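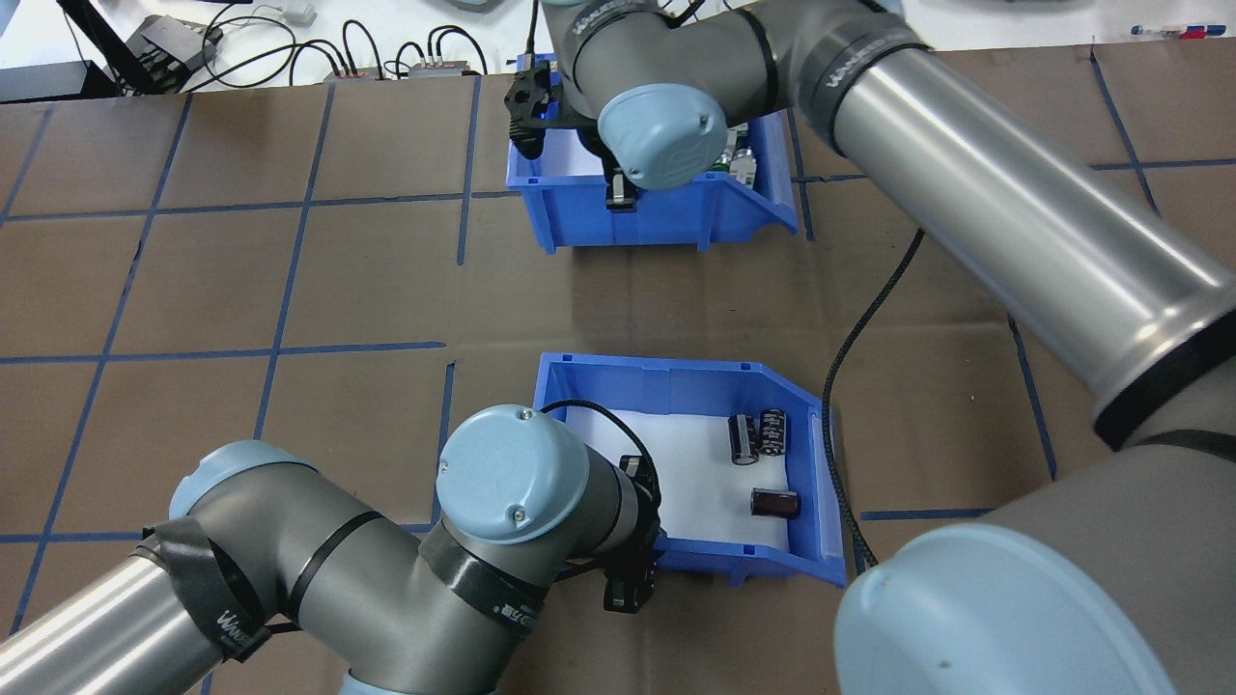
The two-arm sorting bench at Orkex, with capacitors in the blue bins.

About Us

Orkex looks after small robot cells for people who would rather be doing something else with their day. We set them up, we keep them running, and when one starts dropping parts at two in the morning we are the folks who pick up the phone. Halvard Dalen and Ayantu Negash started the shop in an old mill building on Moen Street, put up in 1915, and we still love the place, drafty windows and all.

The bench we are proudest of is the two-arm cell we keep for sorting electrical parts. It is a plain thing to look at. The arms reach in from opposite sides over a work surface marked off in squares with dark blue tape, and the parts sit in open-fronted blue bins that you could find in plenty of stockrooms. The tape is Ayantu's doing. She lays it by hand, and she will tell you herself that a line or two wanders a bit, but it lets anybody in the shop say "move the bin over one square" and be understood.

Setting up a cell like this takes us longer than most visitors expect. Mohsin Bukhari begins with the grippers, checking that the fingers close evenly and come down square. Then he goes over the cables, and he is fussy about cables – a loop with too little slack will pull at the wrist all day, and one with too much will find the edge of a bin and hang on to it.

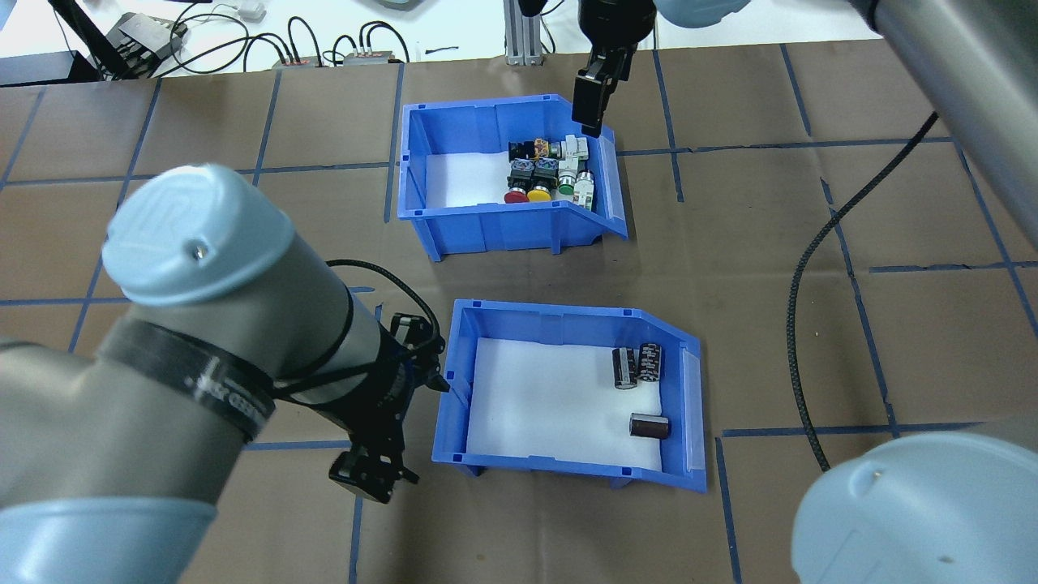 After that come the parts themselves. Capacitors are a good first test, as they will stand up or roll over on you, and push buttons are harder with their wide heads and blocky bodies. We like to have both kinds on the bench before we call a setup finished. Arvid Eklund keeps the service log, a fat green binder now on page 891, and every joint check and swapped gripper finger goes into it in pencil.

Once a cell is at your place, we come back every 3 months to go through it again, and each April we do the long visit with the covers off. Our friends at Trirnent have been on that schedule from the beginning, and they always have coffee waiting for us – thank you, Trirnent!

Come by and see the bench if you are ever near Notcombe. Ring the side bell, as the front one is hard to hear from the back.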